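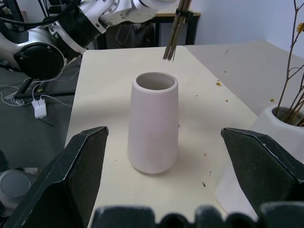

GUMBRIDGE, February

MINUTES OF THE ORDINARY MEETING
Gumbridge Floral and Table Arrangement Society
Held in the Mansour Room, Gumbridge

1. Opening
The Chair declared the meeting open at 7.05 pm. A quorum was present. Apologies were received and accepted as listed in the attendance book.

2. Minutes of the previous meeting
The minutes were taken as read and confirmed, with one correction: under Item 6, "dyed foliage" should read "dried foliage".

3. Matters arising
3.1 Storage. The Secretary reported that the second key to the store cupboard has been cut and lodged with the office. Item closed.
3.2 Lighting. No reply has been received from the owners of the building. The Secretary is to write again.

4. Finance
The statement of accounts was tabled. The balance of the working account stood at $486. One invoice from Britar, for florist's wire and tape, was approved for payment. A member asked whether the annual subscription would rise. The Chair advised that it would remain at $29 until the annual general meeting.
Moved and seconded that the statement be received. Carried.

5. Dried materials display
5.1 Vase. Members considered the pale pink ceramic vase, which has a matte finish, a tapered body and a narrow opening. It was agreed that the form suits a small number of upright stems and that fresh flowers should not be used in it for the display. A proposal to substitute a glass cylinder was put and lost.
5.2 Sticks. The thin brown wooden sticks are to be kept together with the small black clip until they are placed in the vase. Discussion followed on how many the mouth would take. The meeting preferred a loose grouping to a full one and left the final number to the display convenor.
5.3 Planter. The white angular planter of dry branches is to remain on the right side of the table. One member considered the branches too tall beside the vase and asked that they be trimmed. Others were of the view that the height was needed. It was resolved to leave them untrimmed. The small yellow dried flower is to be retained as the only strong colour.
5.4 Table. The cream-coloured tabletop will be left uncovered. Crumbs are to be brushed from it before viewing, and members handling dried stems are asked to bring a soft brush.
5.5 Cables. The convenor is to have the white cables on the floor beside the table gathered up before visitors are admitted.

6. Anniversary
The Chair noted that the Society was formed in 1935. A short history is in preparation, and members holding early programmes are asked to lend them for copying. It was resolved that 60 copies be printed. A quotation is to be sought from Siden.

7. General business
A request for a beginners' evening on working with bare branches was referred to the next meeting. Members were reminded to rinse and return borrowed containers.

8. Close
There being no further business, the meeting closed at 8.40 pm. The date of the next meeting will be advised by notice.

Confirmed as a correct record:

Chair ....................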